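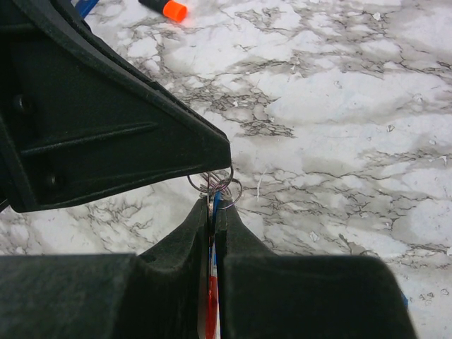

The Key Table: Keys, Tags and Rings at the Spring Open Hours

Welcome to our small gallery about keys. It was put together after the open hours of 12th April, when visitors could walk through our floor of the Varghese building and see how the everyday things of an office are kept in order. The key table was the smallest stop of the tour, but many people stayed at it for a long time. Here are some remarks for those who have the same trouble with keys at their own office.

First, a little background. Our floor has 18 rooms, and until last year all the spare keys lived in one drawer. When somebody needed the key to the archive, he or she had to try one after another at the door. The building office has 583 keys in its register, and I am told that the list is correct, but a correct list does not help you much when the keys themselves look alike. We decided to give every spare key a tag and to keep the keys together on holders which are too large to forget in a pocket.

The split ring is the humble part of all this. It is a very simple thing, a piece of metal wire turned around on itself, and still it is the part that people fight with the most. You have to open it a little, push the tag or the key between the two turns, and then lead it the whole way around until it hangs free.
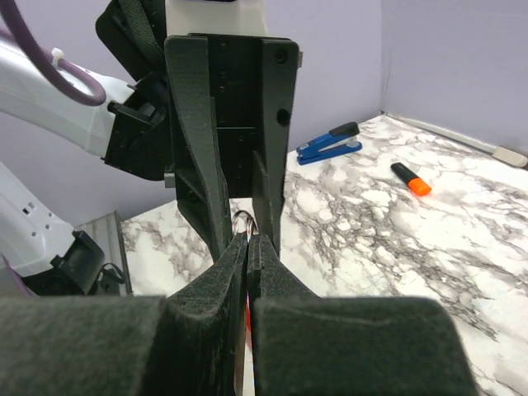 A small ring is harder than a big one, as there is less to hold and the metal is stiffer. My colleague Barbara Jakubowski opens them with a staple remover, and she has saved many fingernails in our office with this advice. A thin coin also works. I do not recommend scissors, they slip.

If the ring stays open after you have put the key on it, please throw it away and take a new one. A bent ring lets go of the key sooner or later, and then you have a tag with a nice name on it and no key. It happened to us in June with the key of room 103, and we had to pay for a new cylinder.

About the holders. We tried a wooden board with hooks from Prokon first. It looked good on the wall, but people hung the keys back on any hook that was free. After this we changed to a metal holder with a plastic grip, the type that a person can carry in one hand from door to door. The keys slide along the metal part on their own small rings, so you can take one off without disturbing the others.

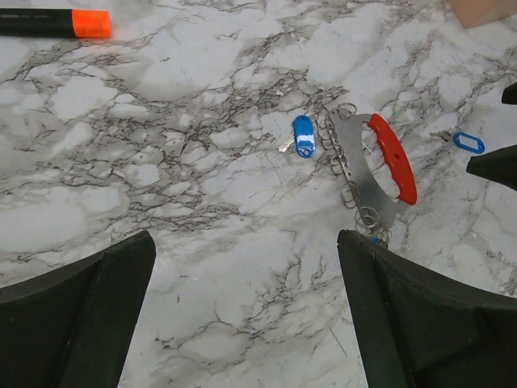

Key holder with red grip, small split rings, and keys with blue tags.

Color was discussed more than I expected. Hernán Chambi wanted a different color for each corridor, and I understand the wish, but then the new people must learn the colors before they can find anything. We settled on blue for the spare keys in daily use. For the words on the tag, we write the room number first and the name of the room after it, as the number does not change when a team moves. Use a pencil for the first week — you will surely correct something.

A question that came up often was where the keys should be during the day. My answer is on a desk, where people can see them, together with the other shared things.

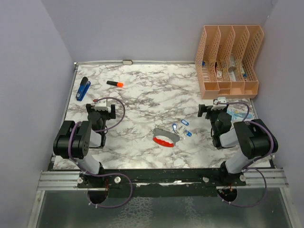 The stapler and the highlighter belong to the same family for me. They are the things that everybody borrows and that come back late or with another person's name on them. A desk organizer with open compartments is good for this kind of object, and the mesh type does not collect so much dust at the bottom. Ours were ordered from Grellatex, and they also come in a smaller model with 2 compartments — too small for us, but it may be enough for a reception desk.

Blank tags and spare rings can be picked up at the Plamel room on our floor, next to the copy machine. Please write in the notebook how many you have taken. If you would like to have one of the pictures in a larger size, ask Barbara and she will send it to you by email.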